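The Water Motion

I only went to the council meeting because my telly was broken. I'd like that known, as people now stop me outside the chemist and say how brave I was, and I have to stand there with my corn plasters looking modest.

It was a Tuesday in February, and the public seats at Zarei Town Hall were mostly coats. Babak Bakhtiari had saved me one near the radiator. Babak goes to everything. He went to the hearing about the bus shelter, and the hearing about the hearing about the bus shelter, and he brings a flask and two cups in case he gets company, which until that night he mostly hadn't.

"What's on?" I asked him.

"Item nine," he said. "Water."

I looked at the agenda, a single sheet, and item nine said: To adopt the Plendik Agreement as circulated.

"Circulated to who?" I said.

Babak poured me some tea and didn't answer, and I could tell he'd been waiting years for somebody to ask him a question like that.

I should say that I'm not political. I vote, obviously, and I once wrote a letter about dog mess that got printed with my name spelt wrong. But I worked twenty-four years in the lettings office on Polberg Road, and if there's one thing you learn in lettings it's what a person looks like when they're about to sign something they haven't read. They go sort of breezy. They pat their pockets for a pen before you've even turned the page round. And I looked along that row of councillors, nine of them behind their little name cards, and every single one of them was breezy.

Items one to eight took forever. There was a long bit about hanging baskets. A man from the allotments spoke very movingly about a gate. I had a second cup of tea and began to regret it, what with the toilets being up two flights.

Then the chair, Councillor Pavithra Kaimal, said, "Item nine, I think we can take as read."

And I said, "Can we?"

I honestly thought I'd said it in my head. Babak put the lid back on his flask very slowly. The clerk looked up, and so did all the coats.

"I'm sorry," said Councillor Kaimal, "questions from the public were at the start."

"I know, love, I was on the bus," I said. "Only you said take it as read, and I wondered who'd read it."

Well, she smiled. She's got a lovely smile, it was on all the leaflets. She said the agreement had been prepared in detail by the working party together with Flurkovora, who as we all knew had run the pumping station very well for years, and that members had received it the previous evening.

"What time?" said Babak. He'd never spoken at a meeting before, he told me later. All those meetings and he'd never once opened his mouth except to put tea in it.

The clerk said it had gone out at twenty to midnight.

"And how long is it?" I said.

Nobody at the table seemed to know. There was a bit of whispering. A councillor at the far end, a young lad in a jumper, said he thought it was an attachment. Another one said there were two attachments, and the lad said oh, were there? And I felt my neck go hot, the way it used to when a landlord told me the damp was condensation.

"So could I have a look at it?" I said.

It was the clerk who brought it down to me. I've thought about that since. He could have sat where he was and told me it would be on the website in due course. He got up in his squeaky shoes and walked round the table, past the chair, and put the whole thing on my knee. It weighed about as much as a cat. Councillor Kaimal said, "I really don't think," and then she didn't say what she didn't think, so I opened it.

Now, you don't start at the front. That's the other thing I know from lettings. The front is all whereas and hereinafter, it's there to wear you out. You go to the schedules at the back, because that's where they put the washing machine you're liable for. So I licked my thumb and went to the back, and I read out loud, and I'm not a good reader, I did it in my telephone voice.

Schedule F said that Flurkovora would have the use of the spring at Plendik for 40 years. It said the town would pay for the pipes. It said that in a dry summer the company would be served first and the town second, "so far as is practicable", and when I read that bit someone behind me said a word I won't put down.

"Is that right?" said the lad in the jumper. He was scrolling on his phone like mad. "Is that actually in it?"

"Page before last," I said. "You want to turn over."

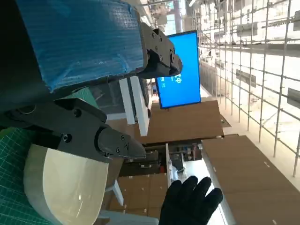 Councillor Kaimal said that with the greatest respect to the lady by the radiator, it was normal for members to rely on a summary, that the summary was a very fair one, and that if every councillor read every page of everything the town would never get so much as a bench. I wasn't even cross with her by then. I think she meant it. I think she'd been told it was fine by somebody who'd been told it was fine, and so on all the way down to some tired person with a sandwich who had typed up Schedule F and wondered whether anyone would ever notice.

But the lad had found the page. He read it through with his lips moving, and then he passed his phone to the woman next to him, and she put her glasses on. It went along the row like that, hand to hand, and you could watch the breeziness going out of them one at a time. It was so quiet I could hear the radiator ticking.

"Chair," said the lad, "I'd like to move that we read it."

"You can't move that," said Councillor Kaimal.

The clerk coughed. He had a little book open. He said that there was nothing in standing orders to prevent it – he'd never known it done, mind, but there was nothing to prevent it.

So they voted on whether to read the thing before they voted on the thing. Seven hands went up for, and two against, and Babak gripped my arm so hard I had his fingers on me till the weekend. They put it off for a month. Then the chair moved on to item ten, which was the Christmas lights (in February!), and we all had to sit through that as though nothing had happened.

Afterwards, on the steps, I was shaking. Babak gave me the last of the tea and we stood looking at the car park.

"They might still pass it," he said.

"They might."

"They might read the whole thing, every word, and pass it anyway."

"Well, then at least we'll know who to shout at," I said, and he laughed, and then he wrote that down on the back of his agenda, which embarrassed me a bit.

Councillor Kaimal came out while we were there. She had the agreement under one arm, the same copy, I could see my thumb marks. I thought she'd walk straight by, and she nearly did, she got as far as the bottom step.

"Which schedule should I start with?" she asked, not quite looking at me.

"F," I said. "Then work backwards. And have something to eat first."

She nodded and went off to her car. She sat in it for ages with the inside light on and the engine off. Our bus came before she'd moved, and Babak wanted the upstairs seats, so up we went, with me still needing the toilet.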